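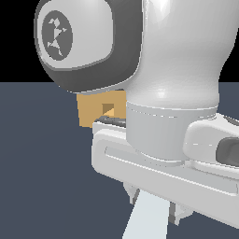 21/09/2021
Notebook, sim side of the Biser project

Long session today, mostly in the simulator, and I want to get this down before I forget which settings I touched. Emanuel, if you're reading this before you pull my branch – please do, there's a note for you further down.

Wrist camera view first. I had it mounted way too close to the arm, so most of what we got was robot and hardly any box. I moved it out 80 mm and tipped it down 12 degrees, and that's what's saved in the config now. I haven't rerun the full set with it yet. The old renders are still in the shared folder under "close", don't delete them, I want them for the slides!

Then the box. Veronica asked last week why we're bothering with the notch when a plain cube would load faster, and I didn't have a great answer, so I tried both. The plain cube gave me a pose that flipped end for end every few frames (it looks the same from either side, duh). With the notch the flips mostly stopped. Keeping the notch. I may make it a little bigger if Preda's group lets us change the part drawing, but I'd have to ask.

Ran 168 grasp attempts overnight with the old camera and 88 of them ended with the box lifted and held. Not amazing, but our first run was so bad I didn't even write it down. Nearly all the misses I replayed were the same thing: the fingers come down a hair early, one of them clips the top of the box and it skids off. I added a short pause above the box before the final move and ran a handful by hand. Looked better. A handful is a handful though, so no bragging.

Stuff that ate my afternoon:
The floor friction was set to zero. Zero! I have no idea how long it's been like that. Could be me, could be the template. Fixed and pushed.
The gripper closing force is in different units in the two config files. Emanuel, this is your note – I changed yours to match mine, shout if that breaks the Konari script.
The background is still plain black. Veronica wants a proper room in there before the club demo. I'd like the grasping to work first, but she's probably right that parents won't clap for a void.

Next time: overnight run with the new camera and the pause, same seed, same box positions. Also write to Preromport about the spare finger pads and find out who has the key to the parts cabinet.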